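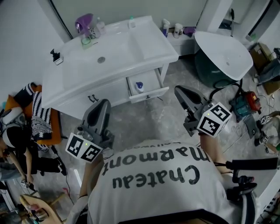 About Volov

Volov is a small investigations firm that follows money. When an investment turns out to be a fake, or a bookkeeper's numbers stop matching the bank's, we work out where the funds went and put it all in a file that a lawyer, an insurer or a detective can pick up and use. We love this work, and we hope it shows!

Roxana Mocanu started the firm in 2000 at a kitchen table in Drollham, after years of reviewing accounts for a regional bank. Her first case was a fake currency trading club that had signed up half of one street. She drew the payments on the back of a roll of wallpaper (we still have it, and new hires always ask to see it). Today there are nine of us in two offices, the original one in Drollham and a newer one in Avram, right across from the county courthouse.

What we work on

Most of our cases involve online investment scams, fake trading platforms, payroll theft, and gambling sites that take deposits and never pay out. We also help families who think an older relative is being pressured into sending money, and those cases go to the front of the line. In the past year we closed 177 files, our busiest year so far, and a good number of them came from people who weren't sure they even had a case. Please call anyway. The first talk is free and you'll speak to an investigator.

How we work

You get one investigator from start to finish, plus a second who reads the whole file cold before it leaves the building. Everything goes into Timeck, our own case system, which puts transfers, emails and phone records on a single timeline. It began as a spreadsheet and grew from there, and our clients can log in and follow along as we go.

We are not the police and we can't arrest anyone or freeze an account. If we see signs of a crime we'll tell you so, help you write up the report, and answer the detectives' questions afterward. We can't promise your money back either, and please be careful with anyone who does.

Talks and training

Every October we run free evening classes at the Avram office on spotting investment fraud, with real letters and real chat logs (names removed, of course). Roxana teaches the opening class herself and she tends to run over, so bring a snack. Schools, credit unions and senior centers can also ask for a visit at any time of year.

Page last updated 8/3/21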